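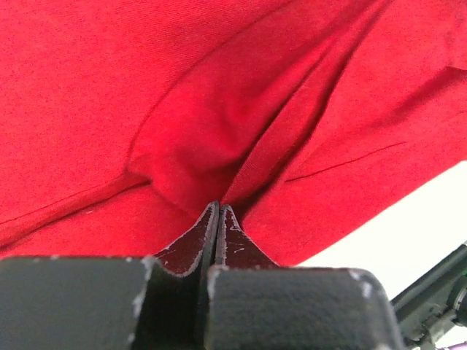 Cengiz Yazıcı says vinegar does nothing for red cotton and I've been wasting a bottle a month. Right, that was on the last page of the old thread, and I've been stewing about it all week, so I'm starting a new one. Does anybody have a way of washing reds that works? I've got a whole drawer of red tops and I'm sick of giving them a wash of their own. My nan swore by vinegar and salt in a bucket overnight. I do the same, and I still ended up with pink pillowcases in the spring.

— **tealady_clurnevell**

---

**mothball** wrote:

Cengiz is right, sorry! Vinegar and salt might do something for a few kinds of dye if you're dyeing the cloth yourself, but a top from a shop was dyed months ago and it's only the spare colour coming off. You want that spare colour out and down the drain. Wash it on its own, cool, twice or three times, and stop fussing. The bucket just leaves it sitting in its own pink water all night.

---

**tealady_clurnevell** wrote:

Well I'm not telling my nan that. I do take the point about the pink water though. What do you use, powder or liquid? I had a box of Prarurden powder and everything came out stiff as a board, so I've gone back to liquid. 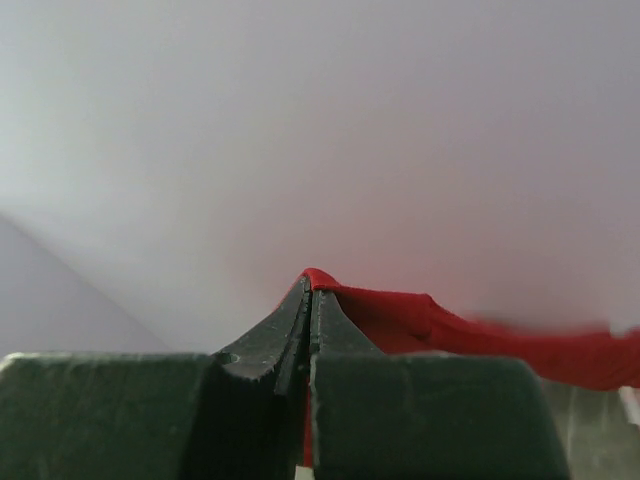 *Last edited by tealady_clurnevell on 14/08/2021*

EDIT: I've been told off by message for saying Prarurden is rubbish. I didn't say rubbish, I said stiff. We have very hard water in Clurnevell and I expect it's lovely somewhere else.

---

**gusset** (922 posts) wrote:

Liquid for colours, always. Most powders have bleach in and your reds will go that sad brick colour. Also, turn them inside out, and dry them flat or in the shade. I had a red jumper on the line for one sunny weekend and it had a paler shoulder ever after.

Flat is best if you've got the room for it
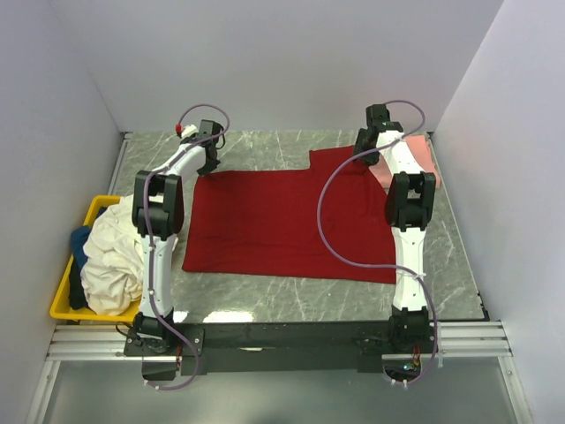

and if you haven't, over the back of a chair with a towel underneath will do. I don't bother with pegs on knits at all now, they leave those daft little ears.

---

**mothball** wrote:

Disagree about drying flat, life's too short. I've done more than 300 loads in the machine I got from Sezer and every one has gone on hangers in the shower. No ears, no towels, no fading.

---

**gusset** wrote:

Hangers give you shoulder bumps and you know it.

---

**tealady_clurnevell** wrote:

Children, please! Can I ask about the catcher sheets? I bought a box of Nurnosum ones and put two in with a mixed load. They came out a sort of salmon and the whites seemed all right, but I don't want to trust them with anything good — my cream throw, say, or the spare sheets
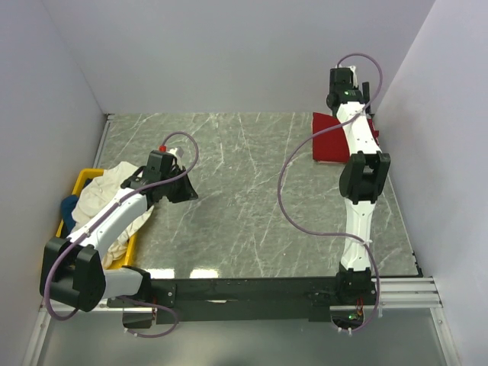
and I'd have to be very sure before I let anything red near those. So I suppose I still keep two baskets, whatever it says on the box.

---

**mothball** wrote:

Two baskets, yes. The sheets are for accidents. If something has already gone pink, don't tumble it! Wash it again straight away while it's still wet.

---

**gusset** wrote:

Agreed on that one, for once. Which setting are you using for the reds, 30 or cold?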